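Showing tasks by hand: questions from new demonstrators

These are the questions we get most often from people starting at the Pluvelthorpe site. The answers apply to hand-held gripper work unless they say otherwise. There is a separate part near the end on remote control. If something is missing, ask your shift lead or write to Veronika Tóth, who keeps this page up to date.

Do I need any experience with robots?

No. Most people who do this work well have never touched a robot. You need steady hands, patience and the ability to do a simple thing many times over with small changes. Training takes two mornings. On the first you watch and practise without recording. On the second you record, and someone goes through your takes with you.

What does a demonstration consist of?

You pick up the gripper, start a take, do the task from beginning to end, and stop the take. A short task such as moving a cup to a shelf may last ten seconds. A longer one such as packing a bag can last a few minutes. The robot learns from the movement of the gripper and from what its camera saw, so both have to be usable.

How many takes make up a task?

It depends on the task sheet. A first trial set is usually 28 takes. If that set trains properly, the task goes into full collection, and the largest one we have run so far came to 2000 takes shared between several people over the summer. You will not be asked to do a full collection on your own.

Can I use my fingers to help?

No. If you steady an object with your free hand, the robot will be missing a hand when it tries the same thing. The exception is a two-gripper task, where you hold one in each hand and both are recorded. If an object really can't be done with grippers alone, stop and put a note on the sheet.

How fast should I move?

At an even pace, a little slower than you would do the job at home. Don't creep. Very slow takes teach the robot to hesitate, and we have had whole sets in which it paused above every object because the person had done the same. Fast turns of the wrist are the other common problem. They blur the view and the tracking loses its place.

What if I make a mistake in the middle?

Small mistakes are fine if you put them right. If the object slips and you pick it up again, carry on and finish. Those takes are kept and are often useful. If you drop something on the floor, knock over other items or forget a step, stop the take and mark it as failed. Please don't delete it yourself.

Why do some tasks use such odd objects?

Hard, square objects are easy to learn, and a robot that has only seen boxes does badly with anything else. Soft, hairy, floppy and shiny things all behave differently when the jaws close on them. Sarahí Tlapale puts the object sets together and changes them every few weeks, so expect toys, clothing, kitchen things and whatever else she has found.

With anything soft, close the jaws until the object is held and then stop. Squeezing harder doesn't help, and it hides the object from the camera. Take hold of it somewhere firm if it has a firm part.

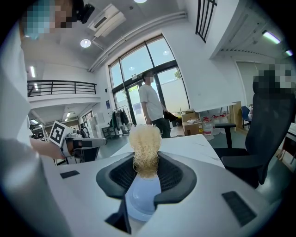

When you have finished with a soft object, shake it out and put it back in its tub. Flattened objects look different from one take to the next, and a little of that is welcome, but a toy that has been left under a pile all night is no use to the next shift.

Does it matter if other people are in view?

Not for training. People walk about, chairs move and the light changes through the day, and we would like the robot to cope with all of that. Faces are blurred before anyone outside the site works with the recordings. Keep out of the way of someone who is in the middle of a take, and don't reach across their table.

Should I keep the objects in the same place each time?

No. Move them between takes. Change the distance, turn them round, swap left and right. After every 10 takes, change something larger, such as where you stand or which side you reach from. The commonest reason a trial set fails is that everything stayed in one spot.

What are the black and white square markers for?

They help the software work out where things are. Keep them clean and don't cover them with your sleeve or your other hand. If the corner of one is lifting, tell someone before you record. Don't stick it back down yourself - a marker that has shifted slightly is worse than one that is missing.

When would I use remote control instead?

When the task depends on what the arm can reach, or when the force matters. In the Flirkon room you sit at a pair of handles and the arm follows you. It is slower, and most people find it tiring at first. The benefit is that everything you record is something the arm has already done, so there are fewer surprises later.

You need to be signed off before using it alone. There is always a second person within reach of the stop button, and that includes short tests.

My hand aches after an hour. Is that normal?

Some tiredness is normal in the first week. Pain isn't. Sessions are 38 minutes long, with a break after each, and the break isn't optional. Rest the gripper on its stand between takes and swap hands if the sheet allows it. There is a lighter handle for smaller hands, which you can ask for at the desk.

Will I see the robot do my task?

Usually, yes. Test runs take place in the afternoon, at three o'clock, and anyone on shift can watch. It is worth going at least once. People who have seen the arm miss a cup by a finger's width tend to record more carefully afterwards.

Who do I tell if the gripper isn't working?

The desk. Write down the number on the handle and what it was doing - sticking, clicking, not starting a take - and pick up another one. Don't open the housing. Grippers that come back before noon are normally ready again the next morning.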